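How to Get a Deep Red, High-Gloss Finish on a Wooden Tabletop

I've done this finish on three tables now, and the first one was so bad I painted over it. The second was fine if you stood in the doorway. The third is the one people ask me about, so this page is mostly what I did on the third, plus a few warnings from the other two.

The short version is dye, seal, glaze, build up a lot of clear, wait much longer than you want to, then sand and polish. None of it is hard. It's slow, though, and you'll want a room you can close the door on!

What you'll need

Water-soluble wood dye in a strong red (I use Trunum crimson, the powder you mix yourself)
A dark glazing stain for the grain, dark brown or black
Dewaxed shellac for the seal coat
Clear gloss, oil-based, wipe-on or brush-on (mine was Grakora Full Gloss)
A good soft brush, and a few foam ones you don't mind throwing out
Sandpaper, from medium up through very fine, plus wet sanding pads up to 4000 grit
A sanding block, and I mean a real flat one
Lint-free rags, gloves, a respirator with organic vapor cartridges
Plastic polish or fine rubbing compound

Read the cans too. Products change and the recoat times on yours may be different from mine.

Pick the right wood, or at least know what you've got

You want something with visible grain. Oak and ash are great for this, all those open pores grab the dark glaze and hang on to it. Maple is lovely in red but it's a quieter look, and it can go blotchy on you. Pine is... well, my first table was pine. The soft parts drank the dye and the hard parts didn't, and I ended up with something like bacon.

If it's veneer, go easy with the sander. You can absolutely do this on veneer but you only get one chance, and the edges go first.

Strip and sand

Get all of the old finish off. Any little patch of varnish you miss will show up as a pale spot the second the dye hits it. I do a wipe-down with mineral spirits under a low light, and the leftover finish shows up shiny while the bare wood goes dull and dark.

Start with medium paper and work up to fine, always with the grain. Don't go up to the superfine stuff yet. If you polish bare wood too smooth, the dye sits there and sulks.

Then raise the grain. Wipe the whole top with a damp rag, let it dry until the next morning, and knock off the fuzz with a few light passes of your finest paper. I skipped this on table number two. Water-based dye raises the grain whether you want it to or not, so you may as well get it over with while there's no color to sand through.

Vacuum, then wipe. Do the underside of the edge as well. Dust hides there and waits for the gloss.

Mix and lay down the red

Mix the dye with warm water in a glass jar and leave it for 30 minutes so the powder dissolves all the way, then strain it through a paint filter or an old pair of tights. Make more than you think you need. Matching a second batch halfway across a table is a kind of stress I wouldn't wish on anyone.

Test it on scrap. I know, everyone says that, and I didn't do it either. But dry red dye looks nothing like wet red dye. Dry, it's a flat brick color, kind of chalky, and you'll think you've ruined the piece. Put some clear on your scrap and it wakes right back up.

Flood it on with a foam brush, working fast from one long edge to the other, and keep the whole surface wet. Then wipe off the extra along the grain. If it's too light, let it dry and do it again. I did two rounds. You can also cut the red with a tiny bit of brown dye if it's leaning pink, which mine was (a very cheerful lunchbox pink, for one awful evening).

The color you're after at the end is a dark crimson with the grain still running through it in streaks close to black.

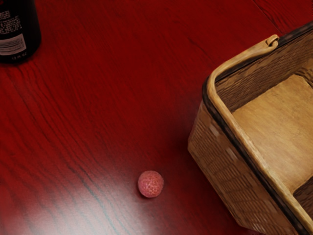 One reader wrote in to say that going straight to a red gel stain gets you the same color in a single afternoon, and that dye under clear is a lot of fuss for something you set drinks on. Fair enough, and I've seen some nice gel stain tops. My trouble with it is the pigment. It sits on top of the wood, so once you've wiped on enough to get a strong red, the figure starts to go cloudy. Dye stays see-through. For a small side table I might go with the gel, and for a big top with good grain I'd still do it this way.

Seal it before you glaze

Brush or wipe on a thin coat of dewaxed shellac. Thin! You're locking the red in so the glaze doesn't drag it around, and that's all this coat has to do. Use a light hand and don't go back over spots you've already covered, or you can lift color and get streaks.

When it's dry, give it the gentlest scuff you can manage. If you see any red on your sandpaper, stop. A bit of pink dust means you've gone through at that spot, usually on a corner, and you can touch it up with a small artist's brush and some leftover dye before you seal that bit again. So keep the jar.

Glaze the grain

Now the fun part. Wipe your dark glaze on across the grain so it packs into the pores, give it a few minutes to haze, and wipe it off going with the grain. The open areas come back to red and the lines stay dark. The first time I did this I laughed out loud in the garage.

If it looks too dark all over, dampen a rag with mineral spirits and take some off. If it's not dark enough, let it dry and do a second pass. I like to leave a little extra near the edges, which makes an old table look like it earned it.

Leave it at least overnight. Longer if it's humid. I did mine in July and it stayed tacky for ages, even with a fan in the doorway (pointed out of the room, never at the table).

Build the gloss

Wet the floor down lightly before you start, wear something that doesn't shed, and go have a shower if you've been sanding. I'm not kidding about that one, half of the dust in my finish was coming off my hair.

Brush thin coats and tip off each one with just the ends of the bristles, in long strokes from end to end. Let it dry for as long as your can says. Scuff between coats once it's hard enough to make powder. If the paper gums up, it's not ready, go do something else.

I put on 11 coats of wipe-on. That sounds like a lot and it is, but wipe-on goes down very thin, and you need something to sand into later without reaching the color. With a brush-on gloss you'd get there with far fewer. Open-grained wood needs the most, by the way. Every pore is a little ditch and the finish keeps sinking into it. If you'd like to save yourself some coats, use a clear grain filler after the glaze. I was too stubborn.

Check your progress by getting your eye down near table height and looking across at a lamp. You want to see the reflection of the bulb with clean edges. 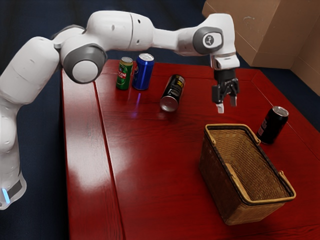 A red wooden top in full gloss.

Things that will go wrong

Drips on the edge. They form after you've walked away. Go back with a flashlight a few minutes after each coat and catch them with a nearly dry brush.

Fisheyes, those tiny round craters. Something oily or waxy is on the surface, often old furniture polish. Wipe it off right away, clean it, and do another thin coat of shellac before you try again.

A bug. There's always a bug. Leave it alone till the coat is dry, then sand it out. Every time I've gone in with tweezers I've made a much bigger mess than the bug did.

Bubbles. You shook the can, didn't you? Stir it slowly, and don't scrape the brush on the rim.

Oh, and the rags. Anything with oil-based finish on it can heat up by itself and catch fire if it's wadded in a trash can. Spread them flat outside until they're stiff, every single time.

Wait

This is where I messed up table two. It felt dry, it looked dry, and I started polishing it that same week. The finish was still shrinking underneath, and a month later I could see every pore again.

Give it a full month if you can stand it. Put it in a spare room with nothing on it, and no tablecloth either. Press a fingernail into a hidden spot on the underside lip, and if it leaves a mark, it isn't cured. Smell's a good test too. Put your nose right up to it, and if you can still smell varnish, shut the door and come back later.
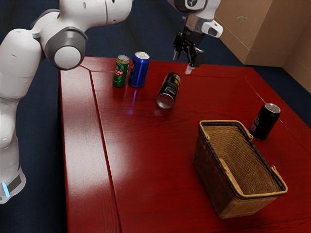

Once the smell has gone you can start leveling. Use your finest wet paper on the flat block with water and one drop of dish soap, and keep the pressure even. The shiny spots are the low spots. You keep going until the whole thing is an even, dull gray, and yes, it's horrible to do that to a surface you've spent weeks on. Stay off the outside inch until the end, and do that part by hand.

Wipe it off often so you can see where you are. Then move up through the pads one at a time, changing direction with each so you can tell when the last set of scratches is gone. By the time you're through the 4000 pad it should already have a soft shine.

Finish with the polish. Use a clean cotton rag or a foam pad on a slow buffer, with small sections and not much product. If the buffer gets warm, give it a rest. I did mine by hand while listening to the radio and my shoulder had opinions about it for days.

Living with it

Gloss shows everything, fingerprints most of all. A barely damp microfiber cloth followed by a dry one is all I use. Skip the silicone sprays, they make any future repair miserable. Coasters for hot mugs, felt under anything heavy, and keep it out of a sunny window if you can. Red dye fades faster than most colors, and it'll fade around whatever you leave sitting there.

Small scratches come out with a bit more polish. Deeper ones need the last couple of pads first, only on that area, blending outward as you go. If you can see pale wood at the bottom of the scratch, that's a dye and artist's brush job, then clear dabbed in a little at a time until it stands slightly proud, then level it once it's cured.

I still have half a jar of the crimson left, with the mixing ratio written on the lid in pencil. Do write yours down somewhere. Mine has smudged and I've got matching chairs to do next.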